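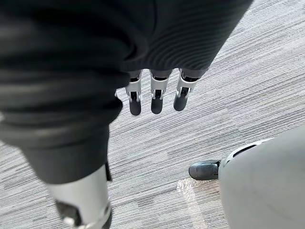
Slide 1. Floor covering: grey striped carpet.

Facilities > Office services > Talks and notes
Filed under: Waste & Recycling, Workplace

Speaker notes, Nandi Ndlovu. Session: emptying bins in seating corners.

Start with the floor. Striped carpet hides crumbs and small scraps, so the check is done standing over the spot, looking straight down. Oter and Ilus have the same carpet on both floors. Vacuum after the bins are done.

Move on to colour coding. At Nirnow the lid colour gives the waste stream, and a yellow lid takes bottles and cans. State this twice, as new starters mix it up with paper. Lids are wiped at every round, bodies once in 2 rounds.

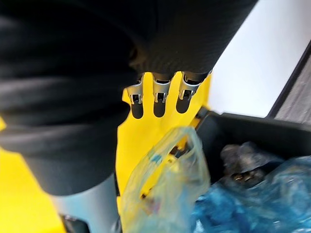 Slide 2. Yellow surface, close view.

Pause for questions on streams. If asked about glass, refer to Anathi Xaba's sheet from October.

Bags next. Light blue, thin, with handles. Points to make:
- Hold the rim open with one hand and gather the lower part with the other.
- Bottles go in upright where possible. Caps stay on.
- Fill to 8 litres at most, then tie the handles.

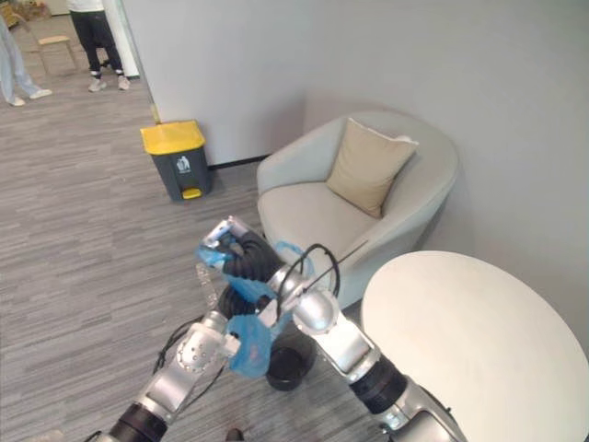
Slide 4. Round timings

Seating corner, one pedal bin: 7 minutes. Two bins: 9 minutes. Mendonça reports longer times on the upper floor; figures to follow.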